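# Why do leaning things stay up? (And why do they sometimes go CRASH?)

Have you ever leaned your scooter against a wall, walked off to get a snack, and heard a great big clatter behind you? Me too, only with me it's usually a broom. I've got a broom at home that has never once stayed where I put it.

So I started wondering about leaning. We do it all the time! Ladders lean, bikes lean, grandpas lean on fences. And anybody who works with wood leans things all day long, as there's never enough room to lay big boards flat on the floor.

I asked my friend Margit Isaksson about it. She builds shelves and gates and once a very fancy rabbit house, and she knows a lot about boards.

## The floor and the wall both push

When a board leans on a wall, it wants to do two things. The top wants to slide down, and the bottom wants to skid away across the floor. If both happen, you get the crash.

What stops it? The wall pushes back on the top of the board, and the floor pushes up on the bottom. There's a third helper too, and it's called **friction**. Friction is the grip you get when two things press together and try to slide. Rub your hands together hard and you can feel it (they get warm, too!). Rough things usually have lots of friction, and slippery things have very little. That's why you can run in sneakers on a wooden floor but you go whoosh in socks.

A leaning board needs plenty of grip down at its foot. My broom, I'm sorry to say, has a smooth round handle, and I stand it on smooth kitchen tile. Poor broom. It never had a chance.

## Steep or sloping?

The steeper a board leans, the less its foot tries to skid. Pull the foot farther out from the wall and the skidding push gets bigger and bigger, until friction can't hold on anymore and down it comes.

"So straight up and down must be the best!" I said to Margit. She shook her head. If a board stands almost perfectly straight, a tiny bump can tip it over the other way, right on top of you. You want it in between: sloping enough that it rests properly, steep enough that it won't slide.

Big wooden things are trickier than small ones, and tall ones need the most care of all. Somebody bending and reaching near a leaning board has to think about where their feet are and which way the board would go if it slipped.

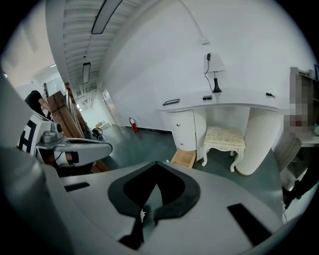 *A brown wooden board leaning at a slant, and next to it a tall frame of planks, propped upright.*

## What's a plank, anyway?

A plank is a long, flat piece of wood cut from a tree trunk. The trunk goes through a big saw the long way, a bit like slicing a loaf of bread from end to end instead of across.

If you look closely at a real plank you'll find wiggly lines in it. Those lines are called the **grain**, and they come from the way the tree grew, layer after layer, year after year. Sometimes there's a dark round spot as well. That's a knot, and it's the place where a branch used to grow. I love knots. My desk has one that looks like an owl.

Planks are strong, but one plank alone is floppy if it's long and thin. Pick it up by one end and it'll bend and bounce. Join several planks together into a frame and they help each other out.

## The wobbly square

You can make your own frame with craft sticks and it's really worth doing. You'll need **7 craft sticks** and some sticky tack.

1. Make a square with four sticks. Put a small blob of tack at each corner.
2. Hold one side down on the table and gently push the opposite side sideways. It squashes over into a slanty diamond shape!
3. Now make a triangle with the other 3 sticks.
4. Push on that one.

The triangle holds its shape much better, doesn't it? To change a triangle you'd have to bend a stick or make one longer or shorter, and sticks don't like doing that. Builders know this trick, so they'll often add a slanted piece across a square frame to turn it into two triangles. The slanted piece is called a **brace**. Look for one on the back of a garden gate.

## Try the leaning test

You'll need a ruler, a thin book, and a table pushed up against a wall.

- Stand the book up and lean it on the wall, nice and steep. Does it stay?
- Slide the bottom out a tiny bit. And a tiny bit more. When does it give up?
- Put a damp dishcloth flat under the book's foot and start over. (Pick an old book!)
- Try the ruler too. Is it better or worse than the book?

My book got a lot farther out with the cloth under it. My ruler was hopeless both times, and I'd like to know what yours does.

One serious bit from Margit before you go off exploring: please don't climb on, hang from, or tug at big leaning boards, even if they look steady. If one needs moving, ask a grown-up, and stand well out of the way while they do it.

I've moved my broom into the corner now – two walls to lean on – and it's been up since breakfast.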